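About Guvent

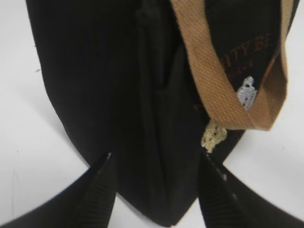

Company Profile, Issue 3, page 2

Guvent makes and repairs soft bags. The range covers shoulder bags, totes and small pouches in black and natural cloth, with woven straps and printed panels. Production, repair and sample storage are carried out at one site in Tuvisstead.

What we make

Most of our output is unlined fabric bags in dark, matte cloth. The cloth is left soft. It folds under its own weight when the bag is empty and takes the shape of the contents when it is full. Stiffeners are fitted only where a customer specifies them, usually for bags that have to stand on a shelf.

Straps are cut from tan or undyed webbing with a diagonal weave. Tan on black is our most frequent order. The lighter color shows dirt sooner than black webbing does, but a worn section is easier to find at inspection and can be replaced before it fails.

Printing is done in one or two colors. Orange-brown on black is a standard combination, in serif or plain lettering. Customers should note that a strap hanging over the front panel will hide part of any wording placed near the top. Our layout sheet marks this zone, and we return artwork that falls inside it unless the customer confirms the position in writing.

How the work is organized

The site has 3 work areas: cutting, sewing and finishing. Panels are cut flat, printed, left to cure and then sewn. Strap ends are folded under and stitched in a box pattern with a diagonal cross. Finished bags are turned, brushed and checked on a white surface, where loose threads and lint show clearly against the dark cloth.

Minimum order is 16 bags per design. The largest single run we accept is 3000. Larger quantities are split into separate runs, each with its own cutting record.

Product lines

Fikix is the everyday line: one main compartment, a single strap and a choice of open or gathered top. Karras is the heavier line, with doubled seams at the base and wider webbing. Both lines accept printed panels. Replacement straps are stocked for Karras and cut to order for Fikix.

Repairs

We repair our own bags and, where the cloth is sound, bags from other makers. Common jobs are strap replacement, reseaming and closure repair. Printed panels are not retouched - a faded panel can be replaced, but the new print will not match the old one exactly. Bags should be emptied before they are sent in.

Visits and samples

The sample room opens by appointment, mornings only, and is closed in January for stock checking. Cloth and webbing swatches can be mailed on request. State the line, the cloth color and the strap color when writing.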